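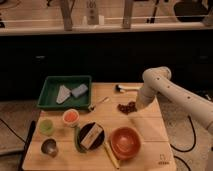 Yuto Nagano would like it known that a kitchen table is for eating at, and that everything else on it is there without permission.

Olline takes the point. On May 13, 2018, the housewares company opens registration for Clear by Supper, a home course on the table that has slowly become a drawer. It covers the sponge, the brush, the stray cups and the plate that has been holding up a box for longer than anyone cares to say.
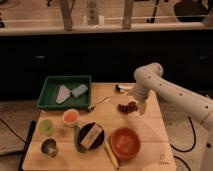
Do I have to buy bins first?
Leave your wallet where it is. The first session uses a tray, and any tray with sides will do.

The course was written by Takeshi Shibata, who tested it on his own table in January and got through almost 67 objects before he found the salt. "I had three little cups out and a firm opinion about each," said Shibata. "I still have the opinions."

Registration is open to 400 households. The course runs for 2 weeks and asks for one short session an evening, in this order:

1. Cleaning things go in the tray. A sponge counts, and so does a brush, however far it has wandered.
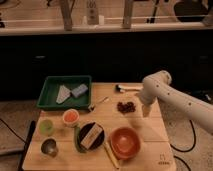

2. Small cups stand together on one side. Empty the ones you can and drink from the ones you should.

3. Plates hold food. Boxes may appeal this decision in writing.

4. Small loose items go in a bowl — a real one, with sides — before they reach the floor.

A printed guide comes with the course. It has a page on crumbs

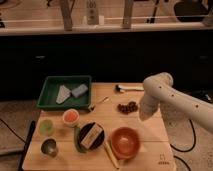

and a longer one on what to do with the person who keeps putting things back down. Shibata calls this the advanced material and declines to say whom he had in mind.

Households can sign up at any Olline store counter.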